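Sorting by Color with a Push Rod: Our Spring Project Report
Padero team, Intro to Robotics
April 26, 2025

So this is the long version of what we turned in. The short one had a two-page limit and Ilgın Gökçe (my project partner, and the reason our code has comments) said I'd have to put all my complaining somewhere else. This is somewhere else!

What we set out to do

The assignment was open: pick a task on the tabletop arm and get it working by the end of the term. Half the class went for pick and place. We wanted to try pushing, mostly because I'd watched the Besmont group fight with their gripper fingers all last semester and I didn't want any part of that. A plain rod on the end of the arm has nothing to open, nothing to close, and nothing to calibrate except where the tip is. How hard could it be?

Our goal was to give the arm a short typed instruction, like "push the red star next to the red cylinder," and have it slide the right block to the right place without wrecking everything else on the board. We named the project Padero after a bakery Ilgın likes, and by the time we thought of something more serious it was already on all our folders.

The setup

The arm works over a wood board that sits on the pegboard table. We measured the board corners once, put them in the config file, and then spent two weeks confused until we figured out that every time one of us leaned on the table the board slid a hair. We check the corners at the start of every session now. It takes a minute and I still forget if Ilgın isn't there.

The blocks are 3D printed in four colors and a bunch of shapes - stars, cylinders and so on. The first batch came off the printer a little tall and tipped over whenever the rod hit them near the top, so we printed shorter ones and dropped the tip height too. The printed surface has fine ridges and we worried they'd catch on the wood grain. If they do, I can't see it in our numbers.

Collecting the pushes

We drove the arm by hand with a game controller and recorded everything. In total we saved 307 pushes and threw out seven of them (most of those were me pressing the wrong stick), so the training set is an even 300. I'd love to say we planned that.

Driving the rod is way more fun than it sounds, and also more annoying. If you push a cylinder even slightly off center it rolls around the tip and goes wherever it wants. A star is worse in a different way, since a point can hook on the rod and the whole thing spins. After a few evenings you learn to tap, back up, look, and tap again. Our early recordings are full of long confident shoves and the later ones are all little nudges, and you can see the difference in how the trained policy moves.

The task we ended up spending the most time on was grouping by color. We'd count a layout as grouped when blocks of the same color were touching or close together and there was clear board between the colors. 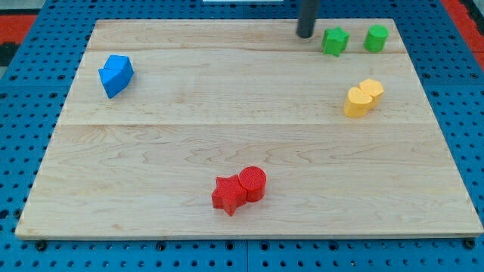 Red and yellow sitting snug like that is what we wanted for every color. The green star and the green cylinder have a bit of a gap between them, and we argued over whether that should count. Ilgın wanted a strict distance cutoff and I wanted to go by eye. We used her cutoff, and yes, it made the report much easier to write.

How it did

We ran 61 test trials with the trained policy, each one starting from a layout we'd mixed up ourselves. Single pushes went well from pretty early on. Full grouping was a lot shakier. The usual failure was the arm getting one color together and then plowing through it on the way to the next one, because our training pushes were mostly short and hardly ever showed how to go around something. When we added a rule that lifts the rod before any long move, that got noticeably better.

The other problem was the edges. Once a block got close to the edge of the board, the policy would go timid and hover there until time ran out. I tried to fix it with more recordings near the edges and it helped some, but not enough that I'd brag about it.

What I'd do differently

I'd start logging from day one. We lost most of our first week of data because I saved over it, twice, with the same file name. I'd also tape the board down.

Nwosu, the team at the next table, got their instructions working with full sentences, and we stuck with a fixed list of commands. If we get the arm again in the fall I want to try theirs on our blocks. Ilgın wants to add a second rod, which I have said no to - so far. Our code and the push recordings are in the class folder under Padero, and the controller mapping is in the readme if you want to drive it yourself.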